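How to Submit a Death Notice or Obituary to the Claststead Register

Guidance for families, executors and funeral directors 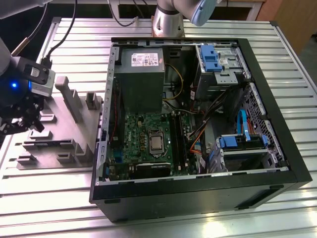
A death notice may be submitted to the Register by a member of the immediate family, an executor or a funeral director acting on the family's instructions. Before writing, please gather the full name of the deceased, the date and place of death, and the details of any service. Families often find that dates, addresses and photographs were kept on a home computer. Where that computer is a desktop tower of the ordinary kind, with its power supply, motherboard and processor housed in one black case, it should be kept complete until the executor has confirmed that nothing further is needed from it. Passwords should not be sent to this office.

Step 1. Choose the type of notice

A death notice is a short announcement giving the name, the date of death and the funeral arrangements. An obituary is a longer account of the person's life. Both may be placed for the same person, and they need not appear in the same edition. Acknowledgements and anniversary notices are handled on a separate form.

Step 2. Write the text

Begin with the full name, followed by any name by which the person was commonly known. Give the age, the place of residence and the date of death. The cause of death is not required.

For an obituary, continue with the place of birth, schooling, employment, service in the forces or in public office, and membership of clubs or places of worship. Interests and pastimes may be included. Surviving relatives are normally listed in this order: spouse or partner, children, grandchildren, brothers and sisters. Relatives who died earlier are named in a separate sentence.

Obituaries are limited to 2,000 characters, including spaces. A text that exceeds the limit will be returned for shortening, and the Register does not cut family submissions without consent.

Step 3. Add the service details

State the venue, the full address, the date and the time. If the service is private, write "Private service" and omit the address. If donations are preferred to flowers, give the name of the charity exactly as it is registered. Services at the Nishad Chapel should be confirmed with the chapel office before the notice is sent.

Step 4. Attach a photograph

One photograph may be supplied. It should show the head and shoulders clearly. Printed photographs are accepted at the Lonlow Road counter and are returned by post within 22 days.

Step 5. Submit and confirm

Send the completed form through the Flerier notices page or hand it in at the counter. The name and telephone number of the funeral director must be included, as no notice is published until the death has been confirmed. A proof is then sent to the person who placed the notice. Please check the spelling of every name and reply by 11 a.m. on the day before publication.

Corrections

Errors made by the Register are corrected in the next edition free of charge. Requests should be addressed to Pushpa Bhardwaj, Notices Editor. Enquiries about notices in the bound volumes, which begin in 1,929 separate folders not yet indexed by surname, should be addressed to Kuo-hua Mak in the Archive.

Guidance last revised June 29, 2020. The next revision is due in October.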